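Condier on Measuring Standby Draw in Small Kitchens 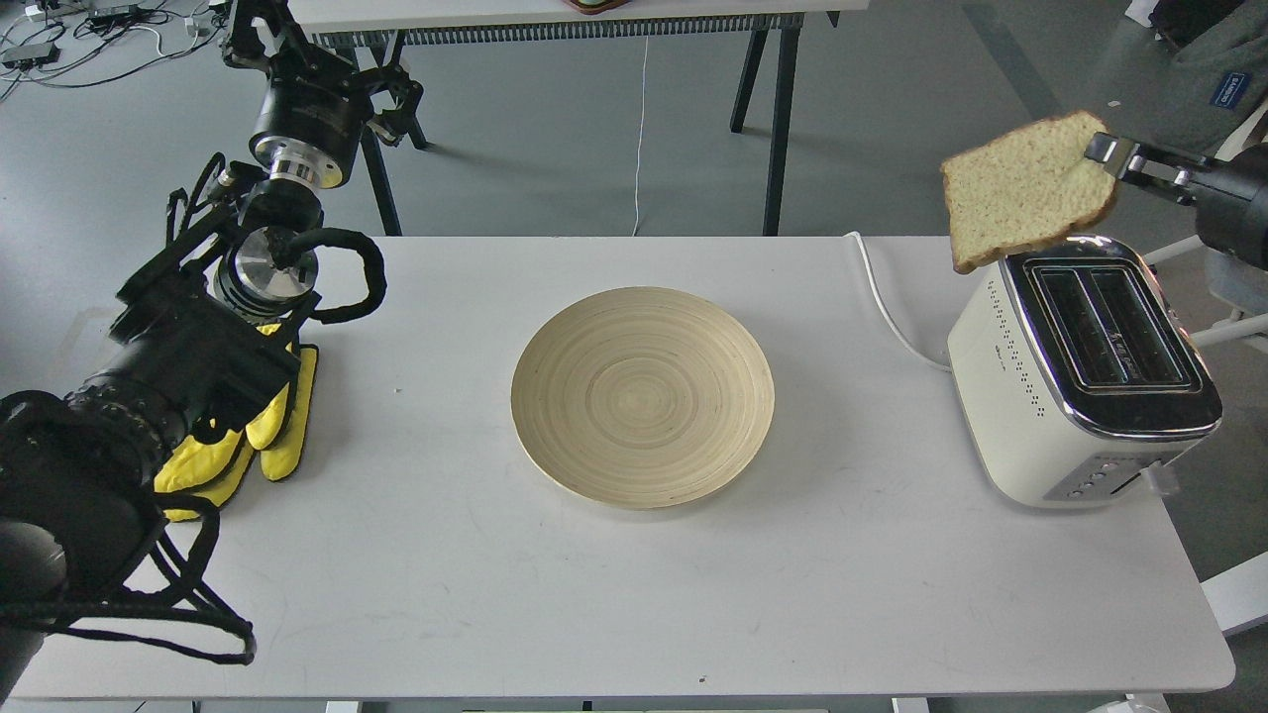 The meter goes in first, according to the firm's test lead, and stays in for 9 days before any figure is written down. "A single evening tells you very little," the lead said. Condier logs each outlet separately – up to 300 readings per circuit – and discards the first hour. Old wiring complicates the work. "At Gorevar we had two outlets on one breaker, and the log had to be split by hand."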